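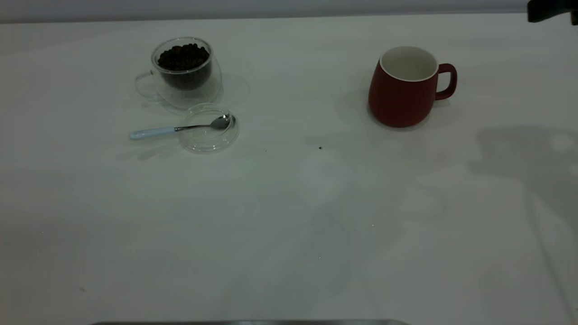

The coffee table at Clullthorpe, with the beans in the glass cup and the red mug across from it.

Trilok Pant talks with his hands, and at one point he nearly knocked over my notebook showing me how a gripper finger goes out of line. He looks after a single robot arm at Clullthorpe, and I spent a morning asking him what that means.

Mostly it means wiping things, he told me. "People want to hear about the code. I want to talk about the pads." The pads are the soft faces inside the fingers, and a teaspoon handle is what wears them out. "It's thin, it's smooth, and it's always lying at an angle. The mug is easy. I'd take the mug all day!"

He changes the pads every 300 cycles, and he keeps the count in pencil on a card (I saw it – the last entry was 922, underlined twice). Before each run he checks the two finger bolts, wipes the table and sends the arm to its home position. Then he looks for crumbs. "A bit of bean on a white table, the camera sees that. Sometimes it thinks it's something to pick up."

Glass is the other headache. I asked how the arm finds a clear dish at all, and he laughed for quite a while. "Badly, the first winter. In December I moved the lamp maybe 40 times. You get the rim to shine a little and then it has something to go on." The arm's own shadow still bothers him, so he redoes the lighting check whenever the home position changes.

The worst repair so far was a cable at the wrist that had rubbed through on a bracket. Uyên Bạch found it, he said, after he'd already swapped a perfectly good motor. "I put the old motor back. It's still in there." The new cable has a loop of slack and a strip of felt under it, and he checks the felt when he does the pads.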